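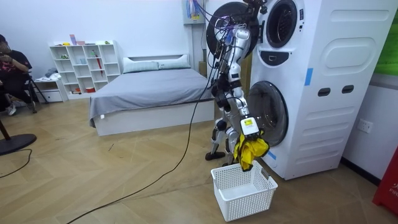 Figure 7. Humanoid at the stacked washer-dryer, yellow test cloth in the lower gripper.

7.3 Gripper comparison at the drum

This procedure compares the Trikovby two-stage gripper with the Karnness short-jaw gripper on the same garments. Complete the arm calibration in Section 6 first.

1. Open the washer door to its stop. The planner treats the door as a fixed obstacle.
2. Set the basket on the floor under the lower door.
3. Load profile 234 on the controller.
4. Set the grip force limit to 100 per cent. Lower it only after a full set of picks.
5. Jog the arm to the drum approach pose at low speed.

CAUTION: Keep clear of the door hinge while the arm is enabled.

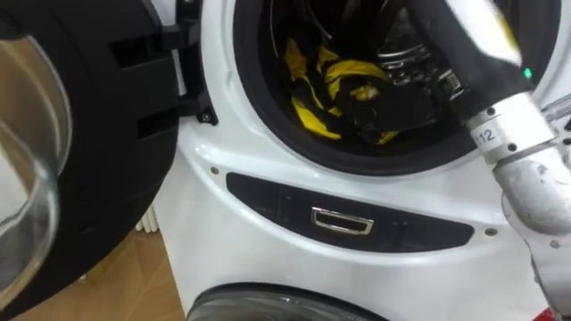 Figure 8. Arm 112 in the drum, fingers on the garment, green indicator lit.

6. Close the gripper on the upper layer of fabric and hold for two seconds.
7. Withdraw along the approach path. Do not rotate the wrist until the fingers are outside the gasket.
8. Log each pick as held, slipped or missed. Error 329 is a force timeout – record it as missed.

NOTE: Repeat the set with dark and bright garments mixed. Depth readings on black fabric are less reliable inside the drum.
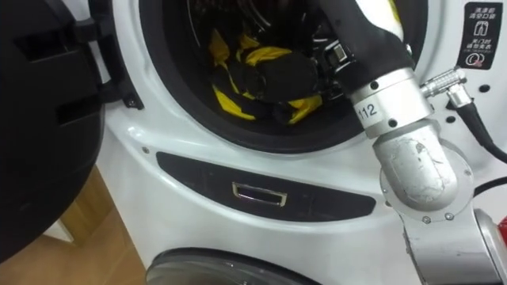
Wainwright, November

Revision note. Step 7 now applies to both grippers. Check the cable at the wrist connector before every set – it must have enough slack for the full reach into the drum. Send pick logs to Noelia Paredes under job number 2952.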